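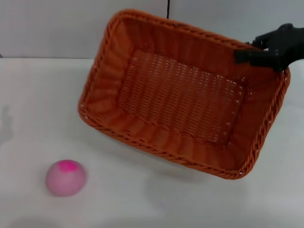
Search Kutia
Go

Basket weaving is the craft of making containers from flexible strands. Willow, cane, straw and, in modern times, plastic are used. The strands that stand upright are called stakes, and those which pass between them are called weavers.

The base is made first. An open lattice base lets air pass under bread or fruit - a closed one holds smaller goods. The border is worked last, and a braided border needs long stakes. Willow is soaked before use, and thick rods must stay longer in the water.

The weaver Ilídio Teixeira described 40 border patterns in his handbook. Maureen Pickering later showed that 2 of them were the same pattern under different names.

Finished baskets are checked for level on a flat surface.

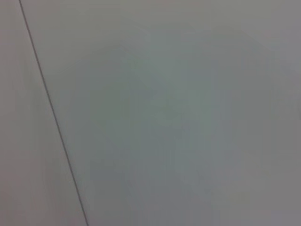
A narrow dark line between two flat surfaces.

Related articles
Cane
Rush matting
Straw plaiting
Willow growing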